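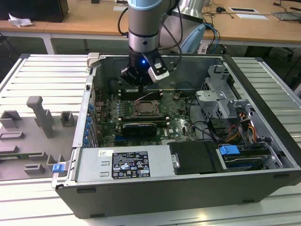

The Cestum at work inside the tower, CPU socket empty.

I have been promising a proper gripper comparison since March and I finally have enough notes to write one. Most of my evenings have gone into this and I've had a great time, so if it rambles a bit, that's why.

Quick catch-up for anyone who missed the earlier posts. Restow is my project to get a robot arm to take desktop computers apart and put them back together again. Drives, memory, cables, eventually the graphics card. I do it in my workshop here in Dellcombe on a pair of arms I bought used, and the computers are old office towers with tool-free latches, the kind with blue plastic on every part you're supposed to touch. I love those cases. Somebody sat down years ago and decided a person should be able to service one without a screwdriver, and that makes them just about perfect for a robot that can't hold a screwdriver very well.

Up to now I'd been using the two-finger gripper that came with the arms, and it was fine for cubes and cups. Inside a computer it was hopeless. The body was too wide to get past the drive cage, and the fingers were so blunt that going for one connector meant going for its neighbors too. So I picked up two replacements, the Cestum and the Hoarau, and ran both of them through the same jobs.

What I was looking for

I wrote my list before I ordered anything, and then mostly ignored it while shopping. The list said: slim enough to reach the board, enough force to open a latch, a gentle mode for connectors, and some way of knowing whether the fingers are holding anything. The last one matters more than I expected. From above, half of what goes on at the fingertips is hidden by the gripper itself, and I was tired of watching the arm rise proudly out of the case with nothing in its hand.

The Cestum is the black one with the blue light on its face. Electric, parallel fingers, position and force both readable over the same cable that powers it. The Hoarau is also electric but the fingers swing on a linkage, so the tips move in an arc as they close. It opens a lot wider and it's stronger. On paper I thought the Hoarau would walk away with this.

The setup

The case lies on its side on my grooved aluminum bench with the open side up. Beside it I bolted down a gray 3D-printed fixture plate with a T-shaped post and a few blocks and ridges on it. I've been through more versions of that plate than I want to admit. The post gives me something tall and easy to find when I recalibrate, and the ridges hold a part at a known angle after the arm sets it down, so the next pick starts from the same place.

Each gripper got 50 tries at each job with the same arm, same speed limit and same starting pose. After that I kept going on the ones where I couldn't decide, plus a lot of repeats when I changed fingertips, and the log ended up at 432 attempts. I reset the case by hand every single time. My knuckles know the inside of that tower very well now.

Drive release

This was the job I expected to be easy. You squeeze the blue tab, pull, and the drive slides out in its sled. With my hand it takes a second and no thought at all.

The Cestum got it on nearly every try once I'd sorted out the approach angle. Parallel fingers are lovely for this! The tips go down on either side of the tab, close straight in, and the force reading climbs in a nice smooth line until the plastic gives. You can see the release in the plot as a little notch. I ended up using that notch as the signal to start pulling and it worked so well I did a small dance.

The Hoarau had the strength to spare but that arc kept biting me. As the fingers close, the tips also travel forward, so if you line them up on the tab while they're open they end up past it when they're shut. You can correct for it in software, and I did, and it got much better. It still needed more room on the far side than the drive cage wanted to give. I have a scrape on one fingertip that matches the edge of a bracket exactly.

Cable work

Oh, cables. Thin black SATA cables that curve whichever way they like, and then the power bundle with orange, yellow, black and red wires all wandering off together. I knew this would be the hard part and it was.

Both grippers could grab a cable. Neither one could reliably grab only the cable I meant. What helped most had nothing to do with the brand: I printed a set of fingertips with a shallow V-groove and stuck a thin rubber pad inside it. The cable rolls into the groove and stays there. With the flat factory tips it would squirt out sideways, especially near the connector.

With the grooved tips on, the two were close. The Hoarau was better at scooping up something that had drifted out of place, thanks to that wide opening. The Cestum was better at letting go, and I really mean that as a compliment. It opens by exactly as much as I ask and no more, so it doesn't shove everything around it on the way out. With the Hoarau I'd put a cable down beautifully and then knock it loose again on the release.

Memory modules

For memory I had to be careful about squeezing. I capped the grip force, set the arm's contact limit low, and closed in on the module by its short edges. The Cestum's gentle mode was a joy here. It touches, stops, waits, and reports the width, and if the width is off by more than I allow then the arm backs out and tries again. Before I added that check I'd had it carefully holding the slot latch and insisting everything was fine.

The Hoarau can't go quite as soft. Its lowest setting is still a firm handshake. I didn't break anything, but I flinched on every try, and after a while I decided my flinching counted as data.

Lifting

Fair is fair, there's one place where the Hoarau is clearly ahead. Anything heavy. A drive in its sled, a power supply shifted a little way along the bench, anything where the weight hangs off to one side. It just holds on. The Cestum will lift a drive, but grab it off center and the fingers let it tilt, slowly, in a way that makes you put your hand underneath. It's a lighter gripper too, by roughly 300 grams, and I got those grams back as smoother motion at full reach. That's a real trade and I'm not sure everyone would make it the way I did.

Things I got wrong

I lost an entire evening to a fault that turned out to be a cable tugging at the wrist. The cables loop off the arm with what looks like plenty of slack, and they have plenty of slack in every pose except the one I use most. Go and check yours through the whole range before you blame the software. I blamed the software, then the calibration, then the bench.

I also set my tool length 5 mm short after swapping fingertips, and spent a while wondering why the arm had suddenly gotten so bold. Now every set of tips has its length written on the side in marker. Very high tech.

And I should have put the camera somewhere better much earlier. Mine is fixed off to the side of the bench, and a fixed view is great for comparing one run with the next - same angle, same framing, easy to line up. It's poor at looking past the gripper into a deep case. The answer is probably a small second camera near the wrist, but then that's one more thing to squeeze past the drive cage. I haven't made up my mind.

So which one stays on?

The Cestum, for now. It's the one I want for anything that lives down on the board, and that's most of what Restow has to do. The width readout alone changed how I write these routines. I used to script a whole sequence and hope. Now every grasp ends with a question and the arm gets to act on the answer, and I've stopped hovering over the stop button quite so much.

The Hoarau isn't going in a drawer, though. I have a second arm, and what I'd really like is one doing the fussy work inside the case while the other steadies things and does the carrying. I tried it once at about midnight with both of them moving at a crawl, one holding the sled and one working the tab, and I sat there grinning like a kid. It needs a lot more work before I trust it. The hand-off poses are all guesses and the two arms don't agree on where the bench is.

Next on the list is the graphics card. The retention latch is in an awkward spot, the card wants to come straight up, and both of my current fingertip designs are too short to reach around it. There's a longer set on the printer as I type. If anyone has had luck with a hooked tip for that kind of latch, please write to me, I'd love to see the shape. I can send the V-groove files to anyone who wants them, just say which gripper you're mounting them on.

Contact | © Restow workshop notes, all rights reserved | Back to top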